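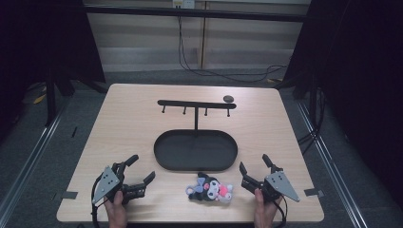

Small-item storage is the part of a home organization plan that gets skipped most often. Closets and kitchens come first, and the keys, chains, charms and little soft toys that collect on a desk are left for some later day. In this unit we look at one kind of holder, the tabletop rack. The black metal one has the parts we will be naming all week: a crossbar, a single post, a row of short pegs under the bar, and an oval tray that doubles as the base. A small plush toy lying in front of the tray is the sort of item students bring in and are not sure where to put. It may hang or it may sit, and the choice depends on what is attached to it.

Unit 7: Tabletop Racks and Trays
Home Organization I, Tedport Evening Program

Reading for this unit: course packet, pages 50 to 77. The section on wall hooks can wait until January.

1. Parts of the rack

Crossbar. Carries the pegs and sets how wide the rack is. Items hang below it, so the distance from the bar to the tray is the longest thing you can hang without it bunching up. Measure this before you sort anything.

Post. On a T-shaped rack the post is in the middle and all the weight goes through it. Load one end only and the rack will lean or turn when someone pulls an item off.

Pegs. Short pegs take one or two loops each. A rounded tip keeps a thin chain from sliding off and does not snag ribbon. Do not stack loops until the last one sits on the tip.

Tray. The raised rim stops rings and coins from rolling away. A shallow tray fills up fast. Once things are piled above the rim, it is time to sort again.

2. What hangs and what sits

Hang anything with a loop, a clasp or a cord: necklaces, key rings, bag charms, a lanyard, a watch with a closed strap.

Put in the tray anything small and loose. Earrings go in pairs, fastened together if they can be.

Soft toys are a separate case. If the toy has a sewn loop or a ball chain, hang it from the loop. Never hang it by an ear, a bow or a hood, as the stitching will pull. A toy without a loop sits in the tray if it fits inside the rim, or next to the rack if it doesn't. Dark plush shows lint, so brush it before you put it away.

3. Order of work

Take everything off the rack and out of the tray. Wipe the bar first, then the post, then the tray, so that dust falls onto a part you have not cleaned yet. Set the rack toward the back of the table with open space in front. You will need that space for sorting, and later for reaching in.

Hang the heaviest item on a peg near the post. Put the next heaviest on the other side of the post. Fill the outer pegs last, with light things. Then do the tray.

Check the result by taking one item off each peg with one hand. If you have to hold the post with the other hand, move the weight closer to the center.

4. Notes on choosing a rack

The packet compares two models, the Orby and the Nyberg. The Orby has the wider bar and the Nyberg has the deeper tray. Neither one suits long necklaces very well. For those, use a taller stand – the Mimholm on page 77 will do – or a hook on the wall.

Felt pads under the tray are worth adding on a wood table.

5. Homework

Choose one surface at home that collects small items. Sort what is on it into three groups: hangs, sits, belongs somewhere else. Write down the longest hanging item and its length in inches. Bring the list and one item you could not place to Room 279.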